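## 6. When an arm faults in the middle of a fold

I wrote this section after our left arm stopped dead halfway through a carton run last July, and I made a mess of the recovery. I grabbed the gripper, I yanked, and I stripped a gear in the wrist servo. So please read all the steps before you touch anything!

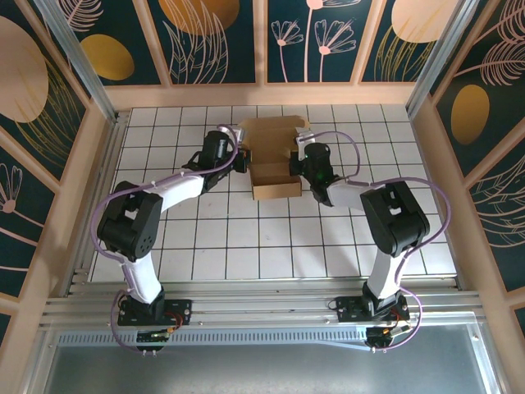 Cable snags are the first thing I check now, even when the log only says "error 157" (overload) and blames the servo. With both grippers up close to the sides of an open box, each elbow swings well out toward its wall, and the purple cable hangs outside the links in big loose loops. A loop like that can catch on the way back, and the arm just keeps pulling until it trips.

**To recover:**

1. Hit the stop button. Closing the program window doesn't cut power to the servos.
2. Switch off the supply and wait 8 seconds.
3. Hold the forearm with one hand. It'll sag as soon as the torque goes, and it pinches.
4. Follow the cable from the gripper to the base with your fingers. Free any snag gently.
5. Ease the arm clear of the cardboard, moving the elbow first — never drag it by the gripper.
6. Take the cardboard out, then power up and run the homing routine.

> **Caution:** Keep your fingers out from between the two arms until homing is finished on both sides.

If the fault comes back with nothing on the tiles, go to the servo test in section 8.
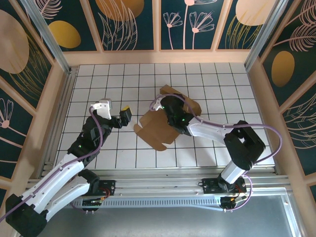

Myfanwy Kneath wrote back on my first draft that step 5 should come with a warning about flat blanks, which can slide along with the arm and take the other gripper by surprise. She's right, so hold the blank down while you move anything over it.

**Note:** Write the error number in the Prikville log before you clear it. I forgot, and Annick Maillard had to dig through 4,000 lines to find it.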